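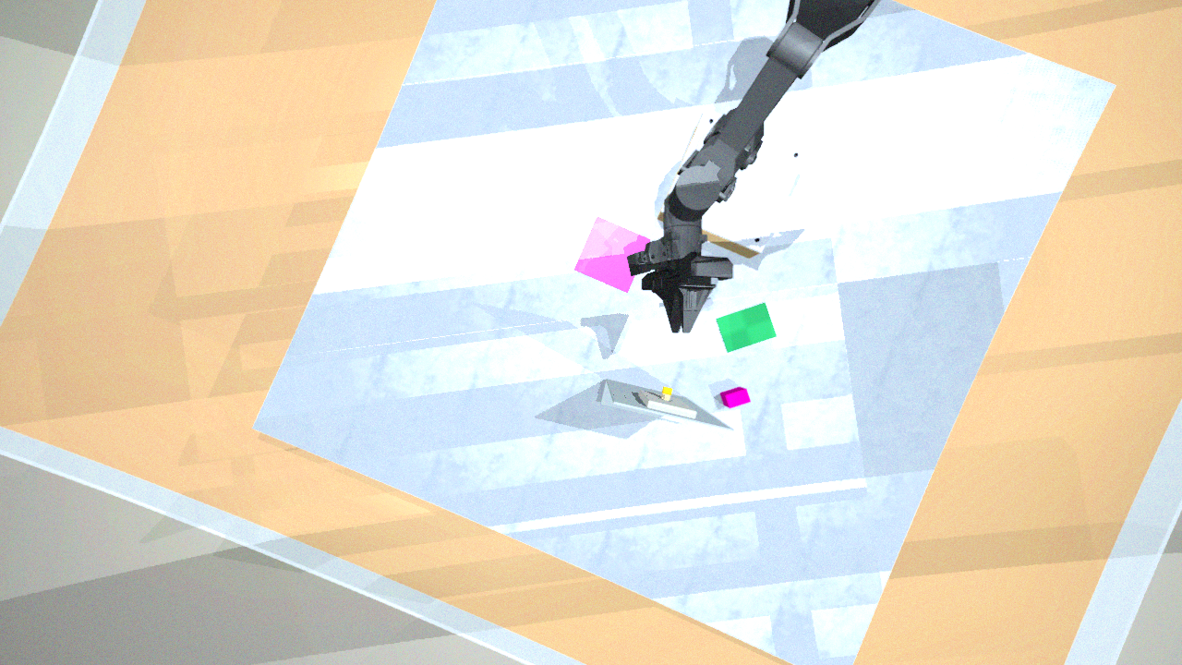
Pinza casi cerrada y vacía sobre el panel azul. Simulación, claro.

Agosto, las dos de la mañana y por fin tengo números. Escribo rápido antes de que se me olvide qué toqué.

Resumen para quien no siguió la entrada anterior: en Urkunham entreno una política por imitación, todo en simulador, y quiero que no se venga abajo cuando cambia la luz o la textura de la mesa. Hasta ahora se venía abajo. Siempre. Con fondo liso, de maravilla; con fondo raro, la pinza bajaba a cualquier sitio.

Lo nuevo: aleatorizar el aspecto en cada episodio. Texturas, sombras, posición de la luz, giro del panel. Lo del mármol azul y blanco es justo lo que antes me rompía todo — una franja quemada de luz que se come medio cuadrado rosa, sombras anchas por la madera. Feo a propósito.

Datos: 843 demostraciones, las mismas de antes, re-renderizadas con Trolliven. Ni una demo nueva. Evaluación con fondos que la red no ha visto:

sin aleatorizar, 28 % de éxito
con aleatorización, 88 %

Tuve que mirar dos veces el script por si estaba evaluando con los fondos de entrenamiento. No. Bueno, la primera vez sí, pero eso fue el martillazo de ayer y ya está arreglado.

Pegas. Solo 10 semillas, y hay una que sale bastante peor, no se por qué. Las piezas finas siguen fatal: la política apunta a la sombra y no a la pieza. Sospecho de la resolución de entrada, o del recorte. También probé a meter ruido de color encima (idea sacada de los ejemplos de Tarigan) y no aportó nada, asi que fuera.

Del robot real, ni palabra todavía. Esto es sim a sim y punto.

Pendiente: quitar las sombras una a una a ver cuál hace daño, y pasar los pesos a Belex, que el disco de aquí está hasta arriba. La tabla por semilla la subo cuando la limpie, ahora mismo tiene las columnas cambiadas.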